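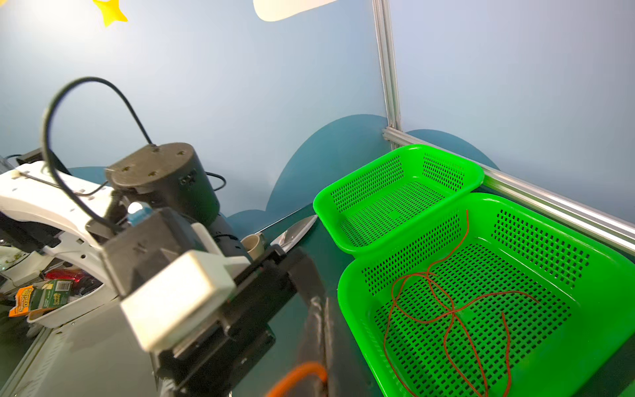 The arm over the work table, with the two green baskets at right.

Work on the arm resumed in April, after the wiring for the base had been redone, and it has continued on most evenings since. The present entry covers the cable routing, the finger, and the first tasks on the table. Readers who want the earlier history of the build will find it in the entries filed under Werken, the name the project has carried from the start.

The main cable is now routed in a tall loop above the arm, from the white link to the top of the joint motor. In the previous arrangement it was tied flat along the link with two clips. That arrangement looked tidier, but the cable pulled tight whenever the joint passed the middle of its travel, and on one occasion the connector came out during a run. The high loop leaves enough slack for the full range of motion. It does catch on tall objects, and anything taller than a mug is therefore kept to the far side of the table.

The long finger is the second version. The first was shorter and could not reach the floor of a basket before the body of the gripper met the rim. Kirsty Gilchrist, with whom I share the workshop, drew the replacement and also wrote the routine that closes it slowly during the last part of the grip. The routine is kept in our common folder under the name Mandagi. It has been run 424 times, and the log is complete except for one evening when the disk was full.

The objects on the table are ordinary household items. A kitchen knife, a small cup, a speckled bowl and a Sponge Daddy package have all been used for position tests. The knife is used only as a shape for the software to locate, and the arm is not permitted to lift it. The string in the nearer basket is the current task. The arm is to pick it up and transfer it to the other basket without leaving a length hanging over the side.

String has proved considerably harder than the sponges. It has no fixed shape, and where it crosses itself the software tends to report 2 pieces. The perforated floor of the basket adds to the difficulty, as the tip of the finger can enter one of the openings and stop there. A current limit was added to the joint motor in response. It stops the arm before anything bends, although it also stops the arm at times when nothing is wrong.

The frame around the table is aluminum extrusion and has needed no attention. The star and clouds on the wall will remain.

The next entry will report on a run of 400 transfers, to be carried out in sets of 10 with a check of all screws between sets. The spare finger must be finished first. Its mounting holes were drilled too wide, and a new one is to be made this month.

September 3, 2021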